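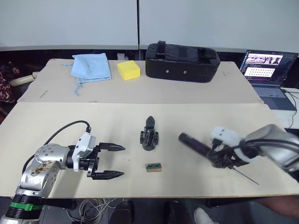

Robot arm at the near table.

2 min read

Workplace Practices Group, minutes, April 14, 2021

1. Quiet hours trial. Flullari says focus time rose 40 percent. Members asked how that was measured. It was self-reported. 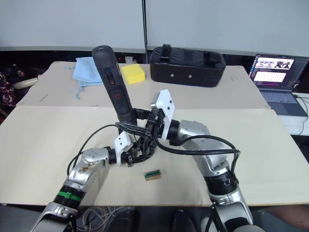 2. Chat volume. Wercombe logged 3,592 messages in April so far. No one could say whether that is bad. Deferred.

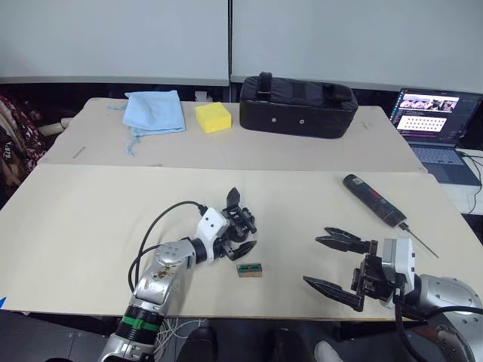

3. Harasar survey tool. Quote is $1,000 for 6 months. Not approved; the last survey changed nothing.

Comments

deskbound: So no decisions again?

mk_ops: Self-reported focus, sure.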